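Pasen to merge overlapping tags in its question archive

6 September 2020

Pasen, the question and answer service for users of Paltell software, will begin merging duplicate subject tags in its public archive later this month. The work affects 3,848 questions and follows a review of how the tags for scheduled jobs, timers and recurring reports have been applied.

The review found that four tags were in regular use for what is in effect one subject. Two of them carried no written guidance, and users had chosen between them largely by habit. Under the new arrangement, one main tag will be kept for scheduled jobs in general and a second for questions that concern the Dalsgaard scheduler alone. The remaining two will become synonyms - a search for either will lead to the main tag, and old links will continue to work.

Questions will not be deleted or closed as part of the exercise. Edits made for the merger will not bring older questions back to the top of the front page, a point raised several times during the discussion period.

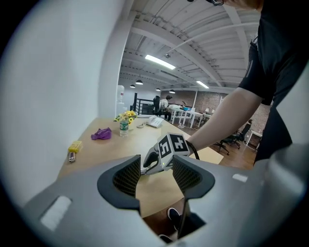

Védís Snorradóttir wrote in reply to the proposal that the Dalsgaard tag should be left until last, as many of the questions under it had been filed there by mistake and would need to be read one at a time. A merger carried out in a single step, she added, would fix those mistakes in place and make them harder to find afterwards.

The proposal has been changed in response. The general tags will be merged first, and 2,000 questions under the Dalsgaard tag will then be checked by hand before any further change is made. Users who have earned editing rights may take part through the usual review queue.

Grímur Mogensen, who drew up the original proposal, has also asked for the tag descriptions to be rewritten before the work begins. Drafts are open for comment on the Pasen discussion pages.

The tags for Gikau, which include a separate set for calendar imports, are outside the present exercise. Requests concerning them should be submitted as new proposals in the normal way.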